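件名: Re: [zakka-ml] 細長いケースの整理と仕分けについて
差出人: Hadier文具倉庫 受付係
宛先: zakka-ml
日時: 木曜 16:40

受付係です。先日の投稿への返信と、今週の仕分けで決めたことをまとめて書きます。長くなりますので、急ぐ方は「置き場所」の項だけ読んでください。

> 棚卸しで104個のケースを出しました。筆箱なのか眼鏡ケースなのか、
> 外から見ただけでは決められないものがかなりあります。前回は
> 「筆記用具」の箱に全部入れてしまい、あとで眼鏡ケースを探す人が
> 来たときに箱を全部ひっくり返すことになりました。
> 分け方の基準を先に決めたいのですが、ほかの拠点ではどうして
> いますか。色で分ける、大きさで分ける、用途で分ける、のどれが
> 楽でしょうか。
> あと、中身が入ったまま届くものの扱いも知りたいです。
> Umomero店 バックヤード担当

こちらでは以前、用途で分けていました。やめた理由は投稿と同じで、細長くて角の丸いプラスチックのケースは、開けてみても用途が決まらないことがあるからです。仕切りがあれば筆箱、内側に布が貼ってあれば眼鏡ケースと一応の目安は作りましたが、どちらもないものが残ります。残ったものを担当者がそれぞれの感覚で振り分けるので、週が変わると同じ型が別の箱に入っていました。

今は外から見て分かることだけで分けています。順番は次のとおりです。

1 素材(プラスチック、布、金属)
2 長さ(18センチ未満か以上か)
3 色(明るい色、暗い色)
4 印刷の有無

素材と長さで箱が決まり、色と印刷は台帳に書くだけです。用途は「未定」のままで構いません。お客様に渡す段階で、ご本人が何に使うか決めます。

色について補足します。最初は赤、青、黄と細かく書いていましたが、淡いピンクをピンクと書く人とサーモンと書く人がいて、検索に引っかからなくなりました。今は台帳の色欄を「明」「暗」の2種類にして、細かい色は備考に自由に書くようにしています。備考は検索の対象にしていません。探すときは箱の番号と印刷の文字を使うほうが早いです。

印刷の文字は見えるとおりに書き写してください。漢字なら漢字のまま、読み方はつけません。読み方を推測して書いた行が台帳に残っていて、同じ文字のものが三通りの読みで登録されていました。ロゴだけのものは「ロゴ(鳥)」「ロゴ(花)」程度で足ります。文字が縦向きや横倒しになっていても、台帳では横書きで統一します。

作業の場所について。ケースは平らな台に、長いほうをそろえて並べます。寄せ集めて山にすると、表面のつやのないものは擦れて白い筋がつきます。特に暗い色のものは筋が目立ち、値付けが下がります。Azevedoの台車で運ぶときも、縦に立てずに寝かせてください。留め具が出っ張っている型は、留め具の側を隣のケースに向けないように置きます。

中身が入ったまま届いたものは、受付の段階で開けて確認します。確認が済むまで仕分けの台には載せません。ペンや消しゴムは筆記用具の箱へ、眼鏡は別の保管箱へ、紙類は読まずに封筒に入れて受付へ戻します。開かないケースは無理に開けず、「未確認」の札をつけて別の棚に置いてください。先月は未確認の札のまま棚に残っていたものが10個ありました。今月から木曜の午後に受付係が棚を見ます。

汚れについて。水拭きで落ちるものは拭いてから箱に入れます。水拭きのあとは必ず乾いた布で拭き、蓋を開けた状態でしばらく置いてください。縁についた小さな点は、汚れなのか傷なのか分からないことが多いです。爪で軽くこすって取れなければ備考に「縁に点」と書き、それ以上は触りません。薬剤を使うと印刷が消えることがあるので、印刷のあるものには使わないことにしました。

置き場所は次のとおりです。

Aの棚 プラスチック、18センチ以上
Bの棚 プラスチック、18センチ未満
Cの棚 布
Dの棚 金属
Eの棚 未確認、蓋の割れ、留め具の欠け

Eの棚のものは拠点間で送り合わないでください。前にGrostiaの便で割れたケースがまとめて届き、こちらで処分の手続きをすることになりました。割れたものは見つけた拠点で処分します。

送るときの数について。一箱に詰め込む数は決めていませんが、箱の蓋が浮かないところまでにしてください。台帳の番号は箱ごとに連番で、今の番号が1,000を超えたら頭にHをつけます。Umomero店の番号と重なる範囲があるので、送り状には拠点名も必ず書いてください。

質問への答えとしては、最初に素材と長さで分けるのが楽です。色を先にすると、同じ型で色違いのものが別の箱に離れてしまい、型で探す方に案内できません。すでに104個を出してあるのでしたら、台の上で長いものと短いものに分けるところから始めて、台帳は箱が決まってから書けば二度手間になりません。

まだ決まっていないことがひとつあります。蓋と本体で色の濃さが少し違うものを、色欄でどう書くかです。今は蓋の色で書いていますが、上下が決めにくい型では担当者によって分かれます。ほかの拠点で決めている書き方があれば、このスレッドに返信してください。次の台帳の改訂に入れます。

台帳のひな形は9月分から差し替えます。古いひな形で書き始めている分は、その箱が終わるまでそのままで結構です。

Hadier文具倉庫 受付係

添付1点
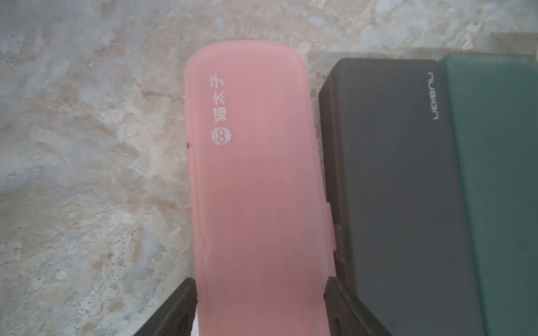
色欄「明」、備考「淡いピンク」、印刷「猫太子」、ロゴ(鳥)。右隣は色欄「暗」、備考「濃いグレー」。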